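件名: Re: [用語ML] カタカナ語の末尾の長音について（プロセッサ／プロセッサー）
皆様、いつもお世話になっております。Karko の用語集の件で、続きを書かせていただきます。
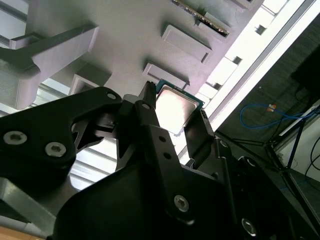
プロセッサーの「ー」は今ではもう付けるのが普通で、プロセッサと書いてあると古い印刷物を読んでいる気持ちになる、迷うところは残っていないのではないか、というご意見を、前の投稿へのお返事でいただきました。ありがとうございました。読んで、半分は納得し、半分は納得できず、返信を書き始めてから何日も下書きのままになっていました。長いメールになりますが、お時間のある時にお読みいただければ幸いです。

はじめに、いただいたお返事の全文を引用いたします。このMLに途中から参加された方もいらっしゃるので、省略しないほうがよいと考えました。

> Karko の用語集の件、拝見しました。
>
> 結論から申しますと、全部付けてしまえばいいと思います。
> 付けない流儀には、それなりの歴史があるのは承知しています。
> 私も若いころは、工業系の原稿で「ー」を削る仕事ばかりしていました。
> 削り忘れると赤字が入って戻ってきますから、目が自動的に
> 「ー」を探すようになって、レストランのメニューまで
> 直したくなったものです。
>
> ただ、今の読者にとってはプロセッサーが普通で、
> プロセッサと書いてあると古い印刷物を読んでいる気持ちになります。
> 一般の人が読む組み立て手引きなら、なおさらです。
> 迷うところはもう残っていないのではないでしょうか。
>
> それと、一つ気になったのですが、原稿の中で
> 「コンピュータ」と「コンピューター」が両方出てきます。
> どちらかに寄せるのが先で、理屈はその後でもいいと思います。
> 読者は理屈を読みませんので。
>
> 複合語の扱いは、正直なところ私も毎回その場で決めています。
> ユーザーインターフェースかユーザインタフェースか、
> 考えているうちに昼休みが終わります。
>
> 以上、ご参考まで。

引用は以上です。

ご指摘の通り、原稿の中に両方の書き方がありました。これは私の責任です。私は日本語を外国語として学びましたので、最初に覚えた形が頭に残っていて、後から覚えた規則と時々けんかをします。「コンピュータ」は大学の教科書で覚えました。「プリンター」は家電の店で覚えました。ですから、注意しないで書きますと、一つの文の中に「コンピュータにプリンターを接続し」と書いてしまいます。日本語を母語とする方でも同じことがあると聞いて、少し安心しましたが、直さなければならないことは変わりません。

さて、Karko について改めて説明いたします。Karko は、デスクトップパソコンの組み立てと保守を初めて学ぶ人のための手引きです。原文は英語で、翻訳は Ollwood から Ní Chonaill が受け、私はそこで用語と表記を見る担当をしています。翻訳者は私のほかに5人います。用語集には今のところ2,000語が入っていて、その中で、語の末尾の長音が問題になるものは66語です。この66語を、どう書くかが今回の相談でした。

全部付ける、という案は、規則としてはとてもきれいです。内閣告示の「外来語の表記」でも、英語の語末の -er、-or、-ar などに当たるものは、原則として長音符号を使って書くことになっています。学校で習う書き方にも近く、新聞で見る書き方とも多くの場合に合います。読者が初心者であれば、これに従うことに反対する理由は少ないと思います。私も、最初から決めてよければそうしたでしょう。

ところが、困ったことに Karko には前の版があります。前の版は、昔からよく知られている工業系の書き方で書いてあります。皆様には説明の必要がないかもしれませんが、念のために書きますと、三音以上の語では末尾の長音を省き、二音以下の語では省かない、という考え方です。「プロセッサ」「コネクタ」「ドライバ」「メモリ」には付けず、「カバー」「キー」には付ける、となります。拗音や促音や撥音の数え方にも決まりがあって、私は最初にこれを習ったとき、紙に書いて指で押さえながら数えました。「センサ」は撥音を一音に数えるので三音になる、「カバー」は長音を除くと二音しかない、という具合です。俳句を作っているようだと思いました。

前の版を使っている人が、新しい版に移るとき、索引で「コネクタ」を探します。「コネクター」でも並び順はほとんど変わりませんから、紙の索引なら見つかります。問題は検索です。Ollwood のサイトで使われている検索は、末尾の長音の違いを吸収してくれません。「コネクタ」と入れれば「コネクター」も見つかりますが（前の部分が同じですので）、「コネクター」と入れた人には、古い版の文章が一つも出てきません。逆は大丈夫で、片方だけが困るのです。この非対称のことを、私は前の投稿できちんと書いていませんでした。申し訳ありません。

お返事をいただいた後で、検索を直してもらえばよいのではないかと考え、Ollwood に問い合わせました。検索の部分は別の会社が作っていて、次の更新は春より後になるという回答でした。手引きの新しい版は11月に出す予定ですので、間に合いません。それで、書き方のほうを決めなければならない、という元の場所に戻りました。

次に、複合語について書きます。ここは、いただいたお返事の中で、私が一番うれしく読んだ部分です。毎回その場で決めている、と経験のある方に言っていただくと、自分が怠けているのではないと思えます。

複合語の中の長音は、末尾の長音ではなくなりますが、もとの語の末尾ではあります。「プロセッサーソケット」と書くか「プロセッサソケット」と書くか。全部付けるという規則をそのまま適用すれば、前者になります。ところが翻訳者に訳してもらった文章を見ますと、単独では「プロセッサー」と書いている人が、複合語になると「プロセッサソケット」と書いています。一人だけではなく、別々に作業をしているのに、同じ傾向が出ています。理由を聞きましたら、長く感じるから、という答えでした。

これは、声に出してみるとわかる気がします。私の耳は母語話者の耳ではありませんので、あまり信用しないでいただきたいのですが、「プロセッサー」で止まるときには最後の音を伸ばしても苦しくありません。後ろに「ソケット」が来ると、伸ばしている間に次の語を待たされているように感じます。「サーバールーム」と「サーバルーム」では、後のほうが急いで歩いている人のように聞こえます。一方、「ユーザー名」を「ユーザ名」にすると、私には何かが足りないように感じられます。後ろに来るのが漢語だからでしょうか。それとも単に「ユーザー名」という字を毎日画面で見ているからでしょうか。後の理由のほうが本当のような気もします。

もう一つ、単独でも迷っている語があります。「メモリ」です。英語では -er でも -or でもなく -y で終わりますが、日本語では「メモリー」と「メモリ」の両方があります。告示の原則を広く読めば「メモリー」になるでしょう。けれども、パソコンの部品を指すときは「メモリ」、思い出や記念の意味で使うときは「メモリー」、と使い分けている人が多いように見えます。翻訳者の一人は、「メモリーを増設する」と書くと、思い出を増やしているみたいで落ち着かない、とコメント欄に書いていました。私はそのコメントを消すことができず、まだ残してあります。

同じように、「ドライバ」は、ソフトウェアのときと、ねじを回す道具のときで、どうするかという問題があります。Karko は組み立ての手引きですから、両方が出てきます。しかも同じ章に出てくることがあります。ケースのふたを開けるところでは道具のドライバーが要り、電源を入れた後ではソフトウェアのドライバが要ります。前の版では、道具は「ねじ回し」と書いて区別していました。とてもよい解決だと私は思っていたのですが、新しい翻訳者の中には、「ねじ回し」は祖父の道具箱の言葉だと言う人がいて、意見が分かれました。私にはその語の年齢がわかりません。辞書には載っていますが、辞書は語の年齢までは教えてくれません。このMLの皆様は「ねじ回し」と書くでしょうか。ここはぜひお聞きしたいところです。

外来語の年齢、ということについて、少し脇道に入ることをお許しください。

私が日本語を習い始めたころの先生は、「エレベーター」と「エレベータ」の違いを、服の違いのように説明してくださいました。「エレベーター」は外出着で、「エレベータ」は作業着だと。どちらが正しいかではなく、どこに行くかで着るものを決めなさい、という教えでした。それ以来、私は末尾の長音がない語を見ますと、袖をまくった人を思い浮かべます。いただいたお返事では、「プロセッサ」は古い印刷物に見えるということでしたが、私にとっては古いというより、作業中に見えるのです。この感じ方が習い方のせいなのか、皆様の中にも同じように感じる方がいらっしゃるのか、知りたいと思っています。

脇道から戻ります。

実務の面では、道具の制約もあります。私たちは用語の確認に Nuda を使っています。Nuda は、登録した語と違う書き方が本文にあると印をつけてくれます。便利ですが、カタカナの語の切れ目を上手に見つけられません。「プロセッサー」を正、「プロセッサ」を誤として登録しますと、「プロセッサー」の前半に「プロセッサ」が含まれていますので、正しく書いたところにも全部印がつきます。これを避けるためには、誤のほうに「後ろに長音がない場合」という条件を書かなければなりません。条件を書くことはできます。私も書きました。しかし複合語で長音を省くことを認めると、条件がもう一段複雑になり、後ろにカタカナが続く場合は除く、と加えることになります。すると、「プロセッサとメモリ」の「プロセッサ」は見つかりますが、「プロセッサファン」は何も言われずに通ります。通ってよいのです。よいのですが、後ろが中黒のとき、括弧のとき、英字のとき、と考えていくと、私の条件は読めないものになってきました。

試しに、短い章を一つ選んで確認をかけましたら、印が200か所につきました。そのうち本当に直すべきものがどれだけあったか、途中で見るのをやめてしまいましたので、はっきりしたことは書けません。多くは、直さなくてよいものだったように思います。確認の道具は、印が多すぎると読む人が印を信じなくなりますので、これは表記より大きい問題かもしれません。条件の書き方に詳しい方がいらっしゃいましたら、教えてください。

以上のことを考えて、今の時点での私の案を書きます。

一、語が単独で出るときは、原則として長音を付けます。プロセッサー、コネクター、ブラウザー、フォルダー、など。

二、「メモリ」は例外として、付けません。例外であることを用語集に明記します。

三、複合語は、用語集に一語として登録したものだけを確認の対象にし、登録した形に従います。登録のないものは、一の形をそのままつなげます。つまり「プロセッサーソケット」になります。声に出すと長いことは認めます。

四、道具の「ドライバー」とソフトウェアの「ドライバー」は、同じ形にします。ただし同じ節に両方が出る場合は、ソフトウェアのほうを「デバイスドライバー」と書きます。「ねじ回し」については、皆様のご意見を聞いてから決めます。

五、検索のためには、索引の「コネクター」の項に、前の版では「コネクタ」と書いていたことを短く添えます。主な語だけでよいと思いますが、主な語がどれであるかはまだ選んでいません。

書いてみますと、いただいたご意見の「全部付けてしまえばいい」に、ほとんど近い案になりました。違うのは、メモリと索引だけです。それなら初めからそう返事をすればよかったのですが、私は規則を、理由と一緒でないと覚えることができません。子どものころから使っている言葉であれば、理由がなくても手が正しく動くのでしょう。私の手は、理由を思い出しながら動きます。それで、理由を読まない読者のためにも、理由を書いておきたいと思いました。用語集の前書きに、上の一から五までを短くして載せるつもりです。

なお、案の三については、Ní Chonaill の中でも反対があります。複合語の登録を増やしていくと、用語集がどこまでも大きくなるという心配です。たとえば「コネクター」の後ろに来る語だけでも、カバー、ピン、パネル、ケーブルとあり、ケーブルは前にも後ろにも来ます。全部を登録することはできませんので、前の版の索引に見出しとして出ているものだけにする、という線を引くことを考えています。この線の引き方が乱暴であれば、ご指摘ください。

「インターフェース」についても一言だけ書きます。これは末尾の長音の問題ではありませんが、同じ箱に入れて考えられることが多いので、お返事の中でも触れていただきました。語の途中の「ター」を伸ばすか、「フェース」か「フェイス」か、と、迷うところが二か所あり、組み合わせが増えます。私たちの原稿では「インターフェイス」が多数でしたので、今回は多数に従いました。理由はありません。理由がないと覚えられないと書いたばかりですが、これは画面の横に紙を貼って覚えています。

それから、原文の側の事情で、訳語が揺れている例を一つお知らせします。英語の processor と CPU が、Karko の原文では区別なく使われています。前の段落で processor と言い、次の段落で the CPU と言っても、同じものを指しています。前の版の訳者は、これを全部「CPU」にまとめました。おかげで長音の問題も起きません。かしこい方法だと思いますが、Ollwood からは、今回は原文の語に合わせてほしいと言われています。図の中の文字は英語のまま残るので、図に processor とあるところを本文で CPU と書くと、初心者が別のものだと思うかもしれない、という説明でした。筋の通った説明ですので従いますが、この一語のために、私のメールはこれだけ長くなりました。

最後に、お返事の中の「レストランのメニューまで直したくなった」という部分ですが、私も先日、駅の案内で「エスカレータ」と「エスカレーター」が並んでいるのを見て、電車を一本逃しました。どちらも読めますし、どちらに従っても上の階に着きます。

ご意見は、このMLへの返信でも、個別のメールでもかまいません。案の二と四について特にお聞きしたいです。用語集の凍結は10月の終わりを予定しておりますので、それまでにいただければ反映できます。

どうぞよろしくお願いいたします。

Karko 用語・表記担当
（Ní Chonaill）

追伸
前の投稿で「長音記号」と書いたり「長音符号」と書いたりしておりました。ここにも揺れがありました。用語集の前書きでは「長音符号」にそろえます。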